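Manipulation group, notes from the meeting of 24 October 2022
Present: Keisha Blackwood, Abdelghani Abdel Hamid, Drita Vidmar, and me (Selma Jurić, typing). Auður Fogh sent comments by email.

1. Leftovers from last time
The August write-up still has the old threshold in it. Drita will fix that before it goes to the Gikcombe people. I said I'd read it again and I will, I promise.

2. Lid-first grasp planning
Abdelghani took us through the new version of Căpraru, our grasp planner. It finds the lid ellipse in the wrist view, gets the can's tilt from that, and only then chooses where the fingers go. The old one fitted a cylinder to the whole can and got muddled whenever cans stood close together (so, always). He's very pleased with it and I have to say I am too!
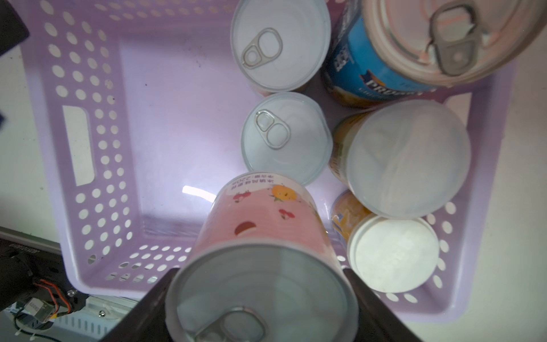
Wrist view, can between the fingers, more cans in the basket.

Keisha asked what happens with plastic caps, which don't have the metal rings the detector likes. Abdelghani says the outer edge is enough as long as the cap isn't too tilted. We talked about "too tilted" for quite a while and didn't settle it. Auður wrote that she'd like a plot of error against tilt before anybody puts a number in the paper — fair enough, Abdelghani will make one.

3. The 400 trials
Drita ran 400 grasps with the new planner. She has 14 failures, and we went through them one by one, which ate most of the hour. Her grouping so far is 3 where the finger touched a neighboring can first, 2 where the ellipse landed on the wrong lid, and the rest not sorted yet.
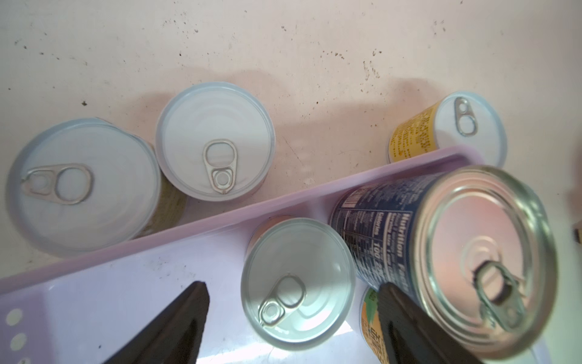
Tilt labels are my headache at the moment. I've been marking them by hand and the upright cans are quick, but anything lying over takes me ages, and Drita and I don't always agree on the angle. The can on its side against the finger, with the Nutrition Facts panel running sideways, is a nice case for this: the print gives you the long axis even with the lid facing off to the lower right. Keisha wondered if we could use printed text as a second cue in the labeling tool. I'll try it on a small batch first and Drita will label the same batch without looking at mine.

4. Cans on both sides of the wall
Keisha wants the next round to mix targets inside and outside the basket, with the planner treating the wall as an obstacle. Right now it knows where the rim is but ignores the thickness. Galtis has a collision model we could borrow, and Abdelghani will ask them for the format.

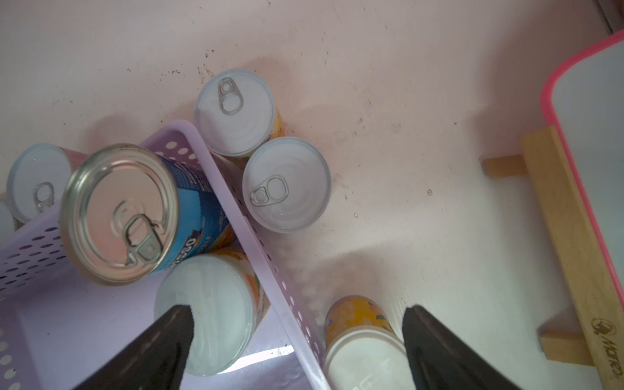

5. Who does what
Abdelghani: error against tilt plot, email to Galtis.
Drita: sort the remaining failures, fix the threshold in the August text.
Keisha: draft the protocol for the mixed round and send it to Rodavov for comments.
Me: small labeling batch with the text cue, these minutes.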